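果物かごは食卓に置いたほうがいい

台所の片づけについて書かれた本を読むと、食卓の上には何も置かないように、とたいてい書いてある。食事が終わったら全部しまう。調味料も花瓶も新聞も、果物もしまう。そうすれば拭くのが一度で済むし、部屋が広く見える。理屈はよくわかる。私もしばらくそのとおりにしていたことがある。

しかし果物だけは、食卓に出しておくほうがいいと思っている。それも台所の棚やカウンターの隅より、座って手を伸ばせば届く場所がいい。今回はそのことを書く。

前に住んでいた家では、果物は冷蔵庫の野菜室に入れていた。みかんは袋のまま一番下、アボカドは仕切りの横、トマトはパックのまま。きれいに収まっていたし、扉を閉めれば何も見えなかった。そして見えないものは食べなかった。買ってきた日に一つか二つ食べて、あとは忘れる。次に買い物に行く前に引き出しを開けて、底のほうで柔らかくなったみかんを見つける。捨てるときの気分は毎回同じで、毎回同じように反省し、翌週また同じことをした。

いまの家に越してきて、食卓が丸くなった。四人で座るとちょうどいい大きさで、前の四角いものより真ん中が遠い。この「遠い真ん中」が最初は使いにくかった。皿を置くには手前で足りてしまい、奥のほうはいつも余っている。そこへかごを置いたのがはじまりで、収納の方針を考え直したというような立派な話でもない。

かごは水色のプラスチック製で、ズェネという雑貨店で718円だった。縁が花びらのように波打っていて、側面に細かい透かしが入っている。買うときに籐のかごと迷った。籐のほうが見た目は落ち着くし、雑誌に出てくるのもたいてい籐か木の鉢である。けれども果物を入れるかごは汚れる。皮に土がついていることもあるし、熟れすぎたものが一つあれば底に汁がつく。プラスチックなら流しでざっと洗って、布巾で拭いて、すぐに戻せる。籐はそうはいかない。台所の道具は、洗うのが面倒なものから順に使わなくなる。これは20年ほかの人の台所の話を聞いてきて、まず外れたことがない。

形は浅くて広いものがいい。深い鉢に積み上げると、下のものが見えなくなる。見えなくなれば野菜室と同じである。浅ければたいした量は入らないが、それでかまわない。入らない分は買いすぎだと考えることにしている。みかんを箱で買う家ではこの意見に賛成してもらえないかもしれない。箱は箱で涼しいところに置いて、かごにはその日と翌日に食べる分だけ移せばいいと思う。

それから、私は果物と野菜を分けない。みかんの隣に小さいトマトがあり、その横にアボカドが転がっている。種類ごとに分けた皿を並べていた時期もあったが、やめた。皿が増えるし、一つだけ残ったときに皿ごと寂しくなる。まぜて入れておけば、残り一つのトマトもほかのものに囲まれていて、なんとなく手が伸びる。色の違うものが一緒に入っているほうが、何がどれだけ残っているかも一目でわかる。

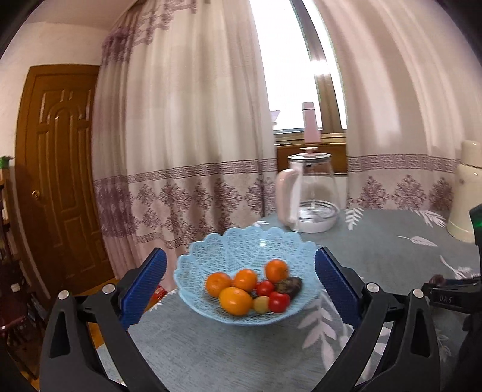
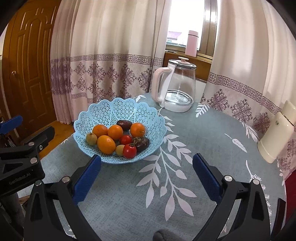
まぜることには反対意見もある。友人のラスムス・リルは料理の仕事をしているので、この点についてはうるさい。熟すのが早いものと一緒にしておくと、ほかのものまで早く熟してしまうと言う。もっともな話で、私も否定はしない。りんごをかごに入れないのはそのためである。ただ、彼の言うことは一週間も二週間も置いておく前提の話で、二、三日で中身が入れ替わるかごでは、私の見るかぎり困ったことがない。むしろアボカドのように熟すのを待つものは、人の目のあるところに置いたほうがいい。朝、お茶をいれるついでに指で軽く押してみる。まだ硬い。翌朝も押してみる。そうやって毎日さわっていれば、食べごろを逃すことはめったにない。野菜室に入れたアボカドの食べごろを当てられる人がいたら、方法を教えてほしい。

お茶の話が出たので、電気ケトルのことも書いておく。うちではケトルも食卓に置いている。これも片づけの本では叱られる置き方である。台所の調理台に置くべきもので、食卓に出しっぱなしにするのはだらしがない、ということになっている。だが、座ったままお湯を沸かせるのは思ったより大きい。お茶を一杯飲もうかどうか迷う程度のとき、立つ必要があれば私は飲まない。沸くのを待つあいだにみかんを一つむく。この組み合わせができてから、間食の菓子がかなり減った。体にいいことをしようと決めたわけでもなく、手の届くところにあるものを食べているだけである。戸棚の菓子のほうが遠いのだ。

果物を食べなさいと家族に言ったことのある人は多いだろう。私も言った。言って食べた者はいない。かごを食卓に移してからは言わなくなった。言わなくても減っていく。誰がどれを食べたかは聞かないことにしている。最後の一個を誰が食べたかで揉めるより、空きかけたら足すほうが早い。

もう一つ、食卓にかけるクロスの話をする。何も置かない食卓をすすめる人は、クロスにも冷たい。洗濯が増えるし、ずれるし、木目が隠れるという。私は葉の模様が大きく入った、灰色がかった落ち着いた色のものを一枚かけている。無地だとかごを置いたところだけが「物を置いた場所」に見えてしまうのだが、模様があると、置いたものが多少ばらついていても気にならない。散らかっているのをごまかしているだけだと言われれば、そのとおりである。ごまかせるなら、ごまかしたほうが暮らしやすい。毎日きちんと片づく人には要らない助言だろう。

以前、この欄の読者であるダヤナ・ワンカさんから、食卓に果物を置くと小さい虫が来ませんか、という手紙をもらった。来る。暑い時期には来る。夏は桃やぶどうのような汁の多いものは冷蔵庫に入れ、かごには皮の厚いものだけを置く。それでも来るときは、かごを一日空にして洗う。年に何度かのことなので、私はその手間のほうを選ぶ。虫がどうしても苦手な人は、夏のあいだだけかごをしまえばいいと思う。一年じゅう同じやり方を守ることもない。

置き場所については、窓のそばを避けるという意見もよく見る。直射日光に当てれば傷みは早い。うちの食卓も窓に近いので、日の強い時間はカーテンを引くことにしている。冬の1月あたりなら、暖房の風のほうを気にしたほうがいい。風が直接当たるところに置いておくと、みかんの皮が乾いて硬くなり、むきにくくなる。中身はまだ食べられるのに、むきにくいというだけで残る。かごの位置を少しずらせば済むことなので、残り方がおかしいと思ったら、まず風の向きを見てほしい。

食事のときにじゃまではないのか、とも聞かれる。じゃまになるときはある。大皿を出す日や、客があって皿数の多い日は、かごを持ち上げて別の場所に移す。片手で持てる軽さなので、移すのに覚悟は要らない。陶器の重い鉢ではこうはいかず、いったん置いたら置いたきりになって、そのうち鍵や輪ゴムや領収書が入りはじめる。あれは果物鉢が果物鉢でなくなる典型的な経過である。透かしの入った軽いかごだと、不思議と小物を入れようという気にならない。隙間から見えてしまうからだろうか。理由はよくわからないが、うちのかごに鍵が入っていたことは一度もない。

食卓の上を空にしておくやり方が間違っているとは思わない。そのほうが落ち着く人もいるし、机として仕事に使う家ならなおさらである。私が気になるのは、「何も置かない」が目的になってしまって、そこで誰が何を食べるのかが後回しになっている家の話をよく聞くことだ。きれいな食卓の写真を見せてもらって、果物はどこですかとたずねると、冷蔵庫です、という答えが返ってくる。最近いつ食べましたかとたずねると、少し黙る。責めるつもりで聞いているのでもない。私も長いあいだ黙る側だった。

試すなら、かごを買う前に、家にあるざるか浅い皿でやってみるのがいい。いま野菜室に入っているみかんとトマトを出して、食卓の真ん中に置く。三日たって減っていなければ、その家では果物が好かれていないということなので、無理に続けなくていい。減っていたら、洗いやすくて浅いものを一つ選ぶ。色は何でもいいが、私は水色にしてよかったと思っている。みかんの色がよく見える。

2024年2月29日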